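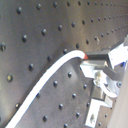

Figure 3. Wrist camera view of the cable end, the black block and its mounting assembly on the breadboard.

3.2 Cell layout and fixtures

The cable handling cell at Vikine is built on a breadboard with a regular grid of threaded holes. All fixtures are screwed straight into the grid, and their hole positions are kept in a plain text file that the Pemow controller reads at startup. When a fixture is moved, the file is edited by hand and the cell is restarted. We had used an offset table in the controller until June, but old offsets were left active twice and the arm went to the wrong place both times.

The block assembly (Figure 3) is the part of the cell that needs the most care. The cable end has a red-orange tip, which meets the black block face on. Small errors in block height push the tip up or down and bend the cable behind it. Height is set with shims under the mounting assembly. After each change of shims the screws are tightened in two passes, and the wrist camera is brought back to its stored pose to compare the tip position with a reference picture. If the two differ by more than 14 pixels, the screws are loosened and the step is repeated.

3.3 Cable span and clamps

The cable is held across the table by small metal clamps (Figure 4). Colored bands on the jacket give the operator a fixed set of places to check after the cable has been laid in. The clamps are closed by hand with the cable pulled straight. Over-tightening dents the jacket, so we use a torque driver from Lumbantobing at its lowest setting.
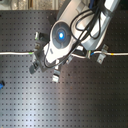

Figure 4. Arm and gripper at the banded cable, with two of the clamps to the right of the arm.

The black cables on the arm are left with enough slack for the wrist to turn through its full working range. They are checked for rubbing every 13 days, along with the gripper fingers. Jaw zero is set again after any finger change using the Plikell routine, which closes the jaws on a gauge pin and stores the reading.

A full setup, from bare table to first trial, takes one person 18 minutes once the shims are chosen. The settings used for all trials in Section 4 were frozen on 1 August 2019.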